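Zestisdale 住户通讯 五月号
居家一栏：入夏前，看看家里的木地板

撰文：Marichka Boiko

上期登了窗户密封条的更换办法以后，收到的来信里问得最多的却是地板。有问响声的，有问缝隙的，有问能不能用蒸汽拖把的。这一期就专门写木地板，顺带提一下木台面和木板墙。

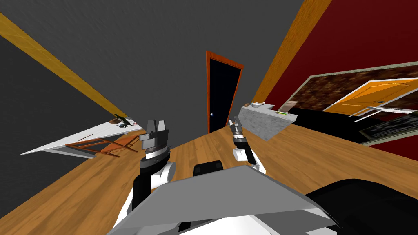
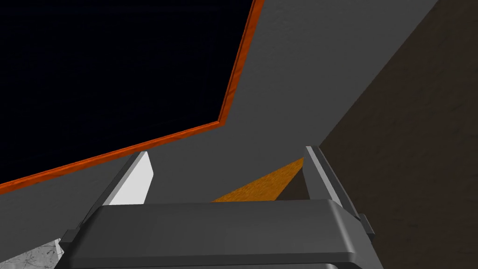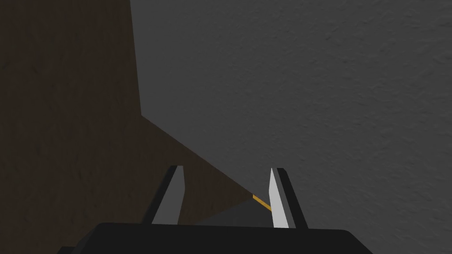 第一张：暖色木地板，后墙有门洞；第三张：棕色木面与灰色墙面。

先弄清楚自家是哪一种

小区里的地板大致有实木、多层实木复合和强化地板，养护办法差别很大。分辨起来并不麻烦，找一处能看到断面的地方就行，比如暖气管穿过地板的那个孔，或者门口压条拆下来以后露出的边。断面从上到下是同一块木头，木纹一直通到底，是实木。断面有好几层，木纹方向交错，最上面一层是真木皮，是多层实木复合。断面像压紧的纸浆或木屑，表面那层花纹很薄，是强化地板。

老楼那几栋当年交房时铺的都是实木，后来有不少人家翻修时换过，所以不能只看楼号。搬进来时问过前任房主的，最好也自己看一眼断面。去年有一户照着实木的办法给强化地板打磨，机器刚走了一趟，花纹层就没了，整间卧室只好重铺。

实木和多层实木复合还要再看表面处理。滴一滴清水在不起眼的角落，过几分钟去看。水珠还圆圆地立着，擦掉以后没有痕迹，说明漆膜完好。水慢慢渗进去，木头颜色变深，要么是油饰的地板，要么是漆已经磨穿了。门口、餐桌下面、沙发前面这几处磨得最快，试水的时候应当和墙角对照着试。

湿度

木头吸了潮气会胀，失了潮气会缩，地板的大部分毛病都和这件事有关。冬天供暖时缝隙变大，梅雨前后缝隙又合上，这是正常现象，不用填。有人冬天看着缝难看，拿填缝膏全填满了，到了夏天木板没有地方可胀，就开始起拱。

家里放一个湿度计很有用，不用买贵的，放在离地不高的位置，避开空调出风口和厨房。读数常年在一半上下浮动，地板一般不会出大问题。连续几个星期都偏高，就该开除湿机或者空调的除湿档。一楼和半地下的住户尤其要注意，这几户的地板下面离土近，回潮天里柜子底下往往先发霉。

开窗通风要挑时候。外面下雨、雾大的早晨，开窗等于把潮气请进来，不如关着。中午前后太阳出来、地面干了以后再开，效果好得多。卧室门白天尽量敞着，让走廊和房间的空气能走通，衣柜也可以一起打开。

长期不住人的房子，请至少托人隔一阵来开一次窗。窗帘不要全拉死，也不要全拉开。常年晒着的那一块会比旁边浅或者深，视木种而定，地毯掀开以后那个方方正正的印子，大家应该都见过。

日常清洁

平时扫地或者吸尘就够了。吸尘器要换成硬地面用的刷头，带滚刷的那种会把沙粒甩出去，在漆面上划出细痕。沙子是地板最大的敌人，门外放一块粗的脚垫，门内放一块软的，比多拖几遍地有用。脚垫底下也会积沙，记得掀起来抖。

拖地用拧干的平板拖把，标准是拖过以后地面上的水痕很快就自己干掉。如果要等好一会儿才干，说明拖把太湿。拖的方向顺着木板的长边走。水里不用加东西，要加就加少量中性清洁剂，用量照瓶身上写的减半，然后再用清水过一遍。

下面几样请不要用在木地板上：

蒸汽拖把。热蒸汽会从板缝钻进去，强化地板的边最先翘起来。
白醋和小苏打。网上常有人推荐，用久了漆面会发乌。
洗洁精。擦一两处油渍可以，整屋拖会留下一层黏的膜，越拖越脏。
钢丝球和魔术擦。后者看着软，其实是很细的磨料。
家具用的喷雾光亮剂。地面会非常滑，而且以后想重新上漆时，漆会挂不住。

蜡滴在地上，先用冰袋敷硬，再拿旧银行卡的边慢慢铲。口香糖也是这个办法。黑色的鞋底印用干净的白橡皮就能擦掉，试过以后再决定要不要动清洁剂。宠物尿要马上吸干，再用微湿的布擦，渗进木头以后颜色会变黑，到那时候只有打磨才去得掉。钢笔水和红酒也一样，快比什么都要紧。

上油和打蜡

漆面地板不需要打蜡，很多漆面打了反而不好看。油饰地板才需要定期补油，走动多的地方一年补一次，卧室可以隔年。

我家用的是 Jurka 的硬蜡油，小罐装，附近建材店有货。其他牌子只要注明适用于室内地面的都可以。做法如下。

先把房间清空，至少清出一半，另一半过后再做。地面吸尘，再用微湿的拖把拖过，晾一整夜。第二天摸着完全干了再开始。油要摇匀，倒一点在不掉毛的棉布上，不要直接倒在地上。从离门最远的角落往门口退，顺着木纹薄薄地抹开，每次抹两三块板的宽度。抹完等一刻钟左右，换一块干净的布把没有吸进去的油全擦掉。这一步很多人嫌麻烦省掉了，结果地面好几天都是黏的，上面落满灰。

当天不要踩，第二天可以穿袜子走，家具过几天再搬回去，地毯最好再等两个星期。房间里的味道会有一阵子，窗要开着，小孩和宠物先待在别的房间。

有一件事关系到安全，请务必看完。擦过油的布不能团成一团扔进垃圾桶，这类油在氧化时会发热，团在一起有自燃的可能。正确的做法是在室外摊平晾透，或者浸在水里，装进能盖紧的金属罐再丢。楼下的垃圾房是封闭的，各家都请留心。

响声

地板响分几种情形。踩上去是短促的一声“嘎”，脚一抬又是一声，多半是木板和龙骨之间松了。一连串细碎的“吱吱”，多半是板和板之间的榫槽在摩擦。踩着发空，声音闷，是下面不平或者垫层塌了。

榫槽摩擦的最好办。在板缝上撒一点滑石粉，用软刷子来回刷进去，踩几下，再刷，最后把浮在面上的粉吸掉。能安静多久不一定，我家走廊那处撒过一次，半年多没有再响。

龙骨松动的要拧螺丝。需要先找到龙骨的位置，从旧钉眼的排列能看出来，拿磁铁沿着地板慢慢移动也能找到。实木地板用细的木螺丝，先打引孔，钉头沉下去，再用同色的木蜡补平。地暖房间绝对不要自己钻，下面有管子，打穿了要连楼下一起赔。不清楚自家有没有地暖管经过的，物业办公室存有图纸，可以去查。

发空的地方如果不大，也不影响走路，可以先不管。面积大或者往下陷得明显，就要请人把板起开看。请注意，起开的时候要从墙边开始，先拆踢脚线，从中间硬撬会伤到一片。

响声和季节有关系。冬天响，到了夏天不响了，说明只是木头缩了，过完一年再看也不迟。

划痕和凹坑

很浅的划痕，侧着光才看得到的那种，用核桃仁擦一擦可以淡一些，原理是果仁里的油把发白的地方润深了。过段时间会再显出来，再擦就是。

指甲能感觉到的划痕，用修补蜡棒。买的时候挑两根，一根比地板浅，一根比地板深，混着用比单独一根更接近。先填浅的，再用深的顺着木纹点几下。刮平用塑料片，不要用刀。

凹坑如果木纤维没有断，可以用湿布和熨斗试试。只适用于实木，而且要先把凹坑上的漆磨掉。布叠两层浸湿，盖在坑上，熨斗开中温，隔着布按几秒就拿开看一眼，重复几次，木头会慢慢鼓起来。干透以后细砂纸轻磨，再补漆或者补油。第一次做请先在柜子背后或者多余的板上练手。

家具脚下的毡垫每年换一次。用旧了的毡垫里嵌满沙子，和砂纸差不多。餐椅的毡垫掉得最勤，可以买套在椅脚上的那种。带轮子的办公椅换软胶轮，底下铺一块硬垫。

重新打磨

整屋打磨是大工程，一般十几年才需要一次，能不做就不做。实木地板能磨的次数有限，每次都要去掉一层。多层实木复合要看木皮多厚，薄的一次也磨不得。

小区里今年春天有四户一起约了 Odau 木作来做，合起来订，每户便宜了 800 元。我家是其中一户，客厅带走廊，最后付了 2000 元出头，不含搬家具。师傅先用粗砂走一遍，再中砂、细砂，边角是用小机器跪着一点一点磨的，最后上了两道水性漆。从开工到能搬回家具，我们在外面住了将近一个星期。

过程里有几件事和当初想的不一样，写出来给准备做的人家参考。

机器自带吸尘，灰还是有，而且非常细。衣柜门缝要用胶带贴起来，书架拿旧床单罩好。空调和新风要关，不然灰会进管道。烟雾报警器要事先和物业说，施工时临时罩上，当天收工一定要揭开。

颜色会变。旧漆发黄了很多年，磨掉以后木头比想象中浅得多，上完水性漆也不会回到原来的样子。想要偏暖的颜色要提前讲，请师傅在角落里试两种，白天看一次，晚上开灯再看一次。我家试的时候只在下午看过，晚上开了灯才觉得偏灰，住了一阵子也就习惯了。

电梯要预约。机器很重，走楼梯不现实，货梯要提前去登记。打磨的声音楼下听得很清楚，请先敲门打个招呼，午休时间停工。

踢脚线最好拆下来单独处理。不拆的话，墙根会留一条磨不到的深色边。拆下来的每一段在背面用铅笔编号，装回去的时候省很多事。

进水怎么办

洗衣机管子脱落、空调滴水、楼上漏水，每年都有几户碰上。先关水阀，再断掉受影响房间的插座电源，然后才去管地板。水用毛巾和吸水拖把尽快收掉，地毯拿走，家具抬起来垫高。然后拆掉一小段踢脚线，让板下的潮气有地方出来。

接下来用风扇对着吹，除湿机同时开，不要用电暖气烤，也不要用吹风机。烤得太急，面上干了底下还是湿的，板会翘得更厉害。实木地板泡水以后中间低、两边高，像浅浅的瓦，这时候千万不要急着磨平。等它慢慢干，几个星期到几个月都有可能，很多会自己平回去一大半。在没干透的时候磨平，干了以后中间就会鼓起来。

强化地板泡胀了是回不去的，只能换。所以装修剩下的板请不要扔，平放在床底下或者柜子顶上，留一两包足够。同一个花色过几年就停产是常有的事。

拍照要赶在收拾之前，水阀、水位、受损的房间都拍到。理赔和楼上楼下协商时都用得着。

木台面和木板墙

来信里也有问厨房木台面的。台面和地面用的油不一样，凡是会直接放食物的地方，请用注明可以接触食品的油。水槽旁边和灶台旁边最容易发黑，擦干比上油更重要。已经发黑的，轻的可以用细砂纸顺着纹理磨掉，磨完当天就补油。热锅底下一定要有垫子。

石材台面和木头相接的地方通常打了一道胶，胶老化以后水会顺着缝流到木头里。用手指按一按，发硬、开裂、边上翘起来的就该换了。旧胶用塑料刮刀清干净，缝里完全干燥以后再打新的，一天之内不要碰水。

木板墙一般不用怎么管，掸灰就可以。靠外墙的那一面，每年雨季过后闻一闻有没有霉味，再看看最下面一排板有没有变色。挂东西先看背后是不是空的，空的地方要用膨胀钉或者找到后面的木档。

墙面刚刷过漆的房间，紧挨着的木头部分请先用美纹纸贴好，漆没有干透时就撕，沿着四十五度往回撕，边会比较齐。滴到木头上的乳胶漆趁湿用布擦掉，干了以后可以用温水闷一会儿再用指甲刮。

工具借用

公共储物间里有可以借的工具，包括湿度计、带硬地面刷头的吸尘器、小型除湿机和一套修补蜡棒。除湿机每户每次最多借四天，用完请把水箱倒空擦干再还。吸尘器的集尘袋满了请自己换，新袋子在架子下层。登记簿挂在门后，写房号和归还的时间就行。

蜡棒里的深胡桃色已经用得只剩一小截，谁家有多的愿意放进来，放在盒子里即可。

下一期居家一栏写阳台排水，想问的事情可以写在纸条上投进一楼的信箱，也可以直接交给我，我傍晚六点以后一般在家。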